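加拿大小城开酒牌/大麻零售牌照:自己递材料的流程(2019版)

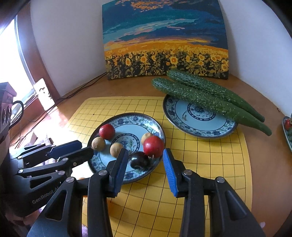 分类:办事指南 > 牌照与许可

阅读 700 评论 30 分享 93

赶时间写的,想到哪写到哪,有错别字见谅。

先说背景。我们在Kastbridge,镇子不大,去年合法化以后镇议会拖了很久才同意放零售店进来。我前后递了2次材料,第一次被退,第二次收了。网上那些攻略大多是写给大城市的,照搬会出事。下面只讲小地方怎么走,而且只讲申请人自己办,不找代理。

法律问题找律师,我不是律师。

一、先查镇里让不让开

这步很多人跳过去了。省里合法,不等于你那条街可以开。有的镇直接选择不参加,有的镇参加但是加了一堆限制。先去镇公所网站找议会会议记录,搜“零售”“许可”“用途”几个词。搜不到就打电话,问规划科,别问前台。

要问清楚的:

- 本镇现在接不接受新店
- 离学校、公园、戒瘾机构要多远,从哪量到哪(门到门?地界到地界?两种量法差很多)
- 同一条街有没有店数上限
- 招牌归谁批

问完让对方发邮件确认。口头说的不算数。我第一次就是电话里听说距离没问题,结果人家说的是门到门,条例写的是地界到地界,差了一截,整个铺位作废。租约还签了。唉。

二、铺位

不要先签死租约。跟房东谈一个附条件的意向书,写明牌照批不下来双方都可以走人,押金退。房东不肯就换一家。Wenda街那边有几个房东肯签,主街的基本不肯,嫌麻烦。

看铺位的时候带卷尺。后门、装卸的地方、储物间能不能单独上锁,都要看。窗户也要看,很多省要求从外面看不到货,玻璃太大的铺子后面贴膜要另花钱。

还有房东的银行贷款。有的贷款合同里写了不准出租给这一行,房东自己都不知道。叫他去问。

三、省里的背景审查

最慢的一步,最早开始。公司的每个董事、占股的人都要查,一个人卡住全部卡住。

要交的一般有:

1. 身份证件,两种,其中一种带照片
2. 无犯罪记录证明,向警察局申请,有有效期,别太早办
3. 过去几年的报税评估通知
4. 资金来源说明
5. 公司注册文件、股东名册
6. 负债情况,包括欠朋友的钱

第4项卡人最多。家里给的钱要写赠与信,写清楚是赠与还是借款,借款就要有借据和利息。现金攒的钱最难解释,早点存进银行,流水留着。流水别只打最后一页,要整本。

旧案底不一定死。小额持有那种,有些省会看年份和情节。但是一定要自己先写出来,瞒报比案底严重得多。表上问“是否曾经被起诉”,不是问“是否被定罪”,看清楚再打勾。我有份表就是这里勾错了,退回来重填,又等。

四、平面图和安保方案

平面图不用建筑师画,但要按比例,标尺寸。手画的也收过,不过不推荐。图上要有:

入口和查证件的位置
柜台
储货间,门往哪边开
摄像头位置和覆盖角度
警报主机
顾客能走到的范围,用线圈出来

安保我用的是Rinaldi的套餐,本地一家装门禁的。报价的时候讲明是牌照用,让他们出一份书面说明,录像保存多少天、存在哪里、谁能调。保存天数按你们省的规定写,不要自己编。录像机放在上锁的房间里,跟货分开。

摄像头死角是检查员最爱挑的。装完自己走一遍,另一个人盯着屏幕。

五、镇上的公示和意见期

省里收到申请后会要求在铺位门口贴公示,居民可以提意见。公示纸要贴在外面看得见的地方,每天拍一张照,手机里带日期的那种。风吹掉了马上补,再拍一张。有人撕过我的。

意见期间别躲。最好印一页纸,挨家发给隔壁店铺,写营业时间、停车、垃圾怎么处理、气味怎么处理。反对意见里一大半是停车,真的,跟卖什么关系不大。

如果要去议会发言:

提前登记,过了时间就不给讲
稿子写短一点,念出来掐表
不要跟反对的人吵,也不要在会上讲税收能带来多少多少,没人信
带多几份打印件,议员手里要有

我九月那次会,前面议程排了除雪合同、狗公园围栏,轮到我已经很晚。吃了饭再去。

六、交费和递交

线上系统叫什么名字各省不同,大同小异。几个坑:

- 文件名不要用中文,不要空格,会上传失败而且不提示
- 一页一页扫的合成一个PDF
- 系统会自动登出,写长的说明先在别处写好再贴进去
- 付款成功页截图。邮件收据可能进垃圾箱

申请费一般不退。第一次被退的时候我以为钱能转到第二次,不能。预算里要留两份的钱。

交完会有一个档案号,以后打电话、发邮件全部写在标题里。跟进不要太勤,我是隔两个星期问一次,问得具体一点,“背景审查这步完了没有”,别问“怎么样了”。

七、等的时候做什么

员工培训可以先上,线上课,考完有证书,开店那天每个人都要有。招人别招太早,工资烧不起。

收银系统选能对接省里月报的。我试用了Skunder,月报可以直接导出,界面丑,够用。别的没试过,不评价。

保险。普通商铺险很多不保这一行的存货,要单独问,要书面答复。

银行。先问清楚愿不愿意给这类生意开户,大行拒的多,信用社好说话些。这个别拖到批下来再问,我见过批了牌开不了户的。

八、开业前检查

检查员会约时间,也可能不约。准备一个文件夹放柜台下面:

牌照原件或批准信
员工证书
安保方案
平面图,要跟现场一样!改过柜台就要改图
镇上的营业许可
消防检查单

当场有小问题一般给你时间改,写下来,改好拍照发过去。大问题(储货间锁不上、摄像头没录)就是重新排期。

几个常问的

能不能两个人合伙各开一家?看省里对关联公司的定义,占股一样会算在一起,问清楚再注册。

能不能先装修?可以,风险自己担。我是先刷墙铺地,柜台等批了再订。

铺位换了申请还算不算?大部分地方不算,重新来,背景审查那部分有时能沿用。

送货上门行不行?别默认可以,看你们省。

酒牌的流程像不像?前半段像,公示和距离那几步几乎一样,背景审查松一些。以后有空另写。

更新于2019-12-11,补了银行那段,平面图那段改了个错字。条例会变,递交前自已再查一遍镇公所网站。

分享 93 | 评论 30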